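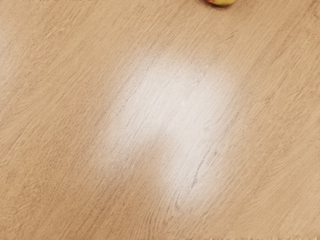

Kevico's new good practice guide for testing pick-and-place in simulation runs to 105 rules, and I've now read them all. Rule 20 says to randomize the lighting. Fine. By how much? It doesn't say. Prandance ran 900 trials under one fixed lamp and still got to tick the box – I asked, and they were quite cheerful about it.

I'd swap the whole thing for one page that makes people publish their failures. We logged 408 at Brestine by January, and the guide has no place to put them.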